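The Free Little Bottle Is Not Free

My aunt had a drawer. Everybody's aunt had a drawer. Hers was the second one down in the hall dresser, and if you pulled it too fast it brought forth a wave of hotel shampoo, folded shower caps and sewing kits with thread in colors no garment has ever been.

She had stayed in perhaps 12 hotels in her life. The drawer suggested a career in espionage.

I bring this up because the hotel in Naltumdale where I spent three nights over the holidays has done away with small bottles and bolted a dispenser to the shower wall. It gives you one green liquid for hair, body and, for all I know, the carpet. A card by the sink explained that this was for the planet. I am in favor of the planet. I still stood there in a towel feeling robbed, and I have been trying ever since to work out of what.

It can't be the shampoo. Hotel shampoo is terrible. It comes out in one of two ways, which are not at all and all at once, and it leaves your hair feeling like something you'd use to stuff a chair. I have never finished a bottle and wished for more. I have certainly never gone home, opened the cabinet, and passed over my own perfectly decent shampoo for the one from the motel by the interstate.

And yet I take them, every time. So does my friend Rozália Virág, who earns about twice what I do and owns a boat. She takes the soap, the lotion and the little cardboard nail file, and on the second morning she hides the lot in her suitcase so that the maid will put out another set. I asked her once what she did with it all. She said it was for guests. I have been her guest for 16 years and have never been offered so much as a shower cap.

Botond Medve, who shares my office and my stapler, holds that we have already paid for the stuff in the price of the room and would be fools to leave it. This is sound as far as it goes. We have also paid for the heat and the ice machine, and I don't see him filling a cooler on his way out.

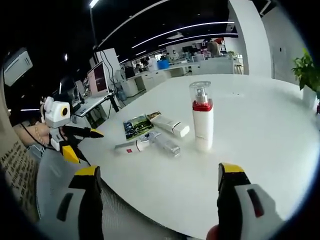 What we like, I think, is the size. A thing made small looks like a present. Put the same lotion in a quart jug and you have a chore. Put it in something the length of your thumb, with a cap you need fingernails to open, and a grown woman with a mortgage will wrap it in a sock and carry it across three states. The stores figured this out long ago. There is now a whole aisle of travel sizes at my drugstore, where you can pay close to full price for a fifth of the product, and I have seen people in it who were plainly not going anywhere.

Then there is the matter of the other life. Nobody saves hotel soap for the life she is living. It is saved for the one where she gets a call at midnight and has to be on a plane, or where six charming people turn up in a snowstorm without their toothbrushes. My aunt waited for those people for decades. When we cleared out the hall dresser, the soaps had turned the color of old piano keys and the shampoo had separated into layers, like a science project.

I took a few of them home with me. They're in a drawer.

So the dispenser is right and I am wrong, and it will save a great deal of plastic, and in a few years no child will know what it is to be handed a tiny soap by an older relative as though it were a gold coin. I can live with that. But I would like the hotels to admit that they have taken something away, and to stop putting up a card about it that thanks me for my choice. I didn't make a choice. I pushed a button on a wall and got green stuff in my eye.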